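Workshop tips: looking after rubber gripper pads
By the Tundar robotics club, April

Our club meets at 6 and by half past somebody's pads are peeling, so I've finally written down what I do about it. We practise on paper cups - cheap, light, and they show you straight away if you're squeezing too hard!

Wipe the pads with a barely damp cloth before you start (dust is what kills your grip, way more than wear). Trim any frayed corners with nail scissors, and don't pull at them or you'll have the whole strip off. Check your screws too.

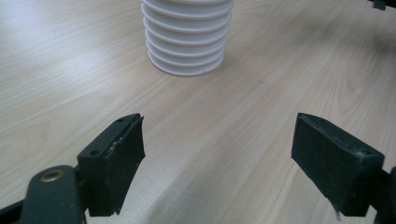
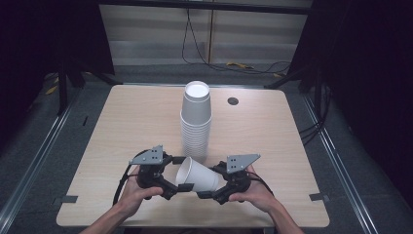

Now, glue. I've tried most of what's in the kitchen drawer and contact adhesive is still my favourite. Thin coat on both sides, wait until it's tacky, press, then leave it overnight under a tin of tomatoes. And store your cups in a tall stack, rim up, somewhere nobody will sit on them - a squashed rim won't go round again no matter how nicely you ask it.

Next month I'll have a go at tidying cables with old bread tags.

Recent tips
Getting tape residue off a tabletop
Labelling batteries for the Conalis Cup
2 ways to sort a screw jar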